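Emballer soi-même ses petits objets, vraiment ?

Depuis novembre, on me répète que l'emballage se travaille. Une boutique en ligne un peu sérieuse devrait soigner « l'expérience du colis », avec film, papier de soie, autocollant, carte de remerciement, et tant pis si le contenu coûte moins cher que ce qu'il y a autour. J'ai lu le guide de chez Moltetti, celui qui promet que la cliente gardera la pochette. Je n'ai jamais gardé une pochette de ma vie.

J'ai quand même voulu regarder ça de près. J'ai commandé 500 sachets chez Jokley, le minimum qu'ils acceptent, et j'ai passé deux soirées à glisser des choses dedans. Premier constat : le plus pénible, c'est l'ouverture. Les deux bords du plastique collent l'un à l'autre et il faut les pincer entre le pouce et l'index, un doigt de chaque côté, en espérant que ça cède. Les tutoriels coupent toujours ce passage.

Deuxième constat, les surfaces sombres. Tout le monde conseille une table foncée et un fond noir parce que les couleurs pâles ressortent mieux. Pour le lavande, je veux bien. Pour le noir sur noir, je demande à voir.
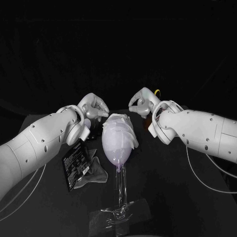 Glenys Gronow trouve que j'exagère et qu'un sachet s'ouvre très bien si on le roule d'abord un peu entre les paumes. Elle ajoute que le fond noir lui a évité bien des emballages de travers, parce qu'on repère tout de suite le petit bout clair qui dépasse.

J'ai essayé de rouler. Sur les sachets fins, ça marche une fois sur deux, sur les épais pas du tout, et on laisse des plis que la lumière attrape. Quant au petit bout clair, d'accord, mais encore faut-il avoir un objet clair à emballer. Deepika Bhat, qui me lit depuis le début, m'a écrit qu'elle avait fini par tout mettre dans du kraft. Je la comprends de mieux en mieux.

Reste la question du noir autour d'un objet pâle. Là, je reconnais que l'effet existe : une forme arrondie, lavande presque blanche, qu'on devine à travers l'emballage, ça donne envie de savoir ce que c'est. De là à payer le supplément que demande Botodberg pour une pochette à fenêtre – non merci. 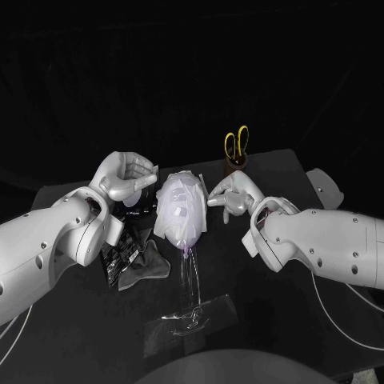
Lavande pâle sur fond noir, côté emballage.

Il me reste une belle pile de sachets et aucune intention d'en racheter. Je vais les finir sur les petites pièces, celles qui se rayent, et le reste partira dans du papier. Si quelqu'un a une méthode pour ouvrir les épais sans y laisser ses ongles, les commentaires sont ouverts. Pas de vidéo accélérée, s'il vous plaît.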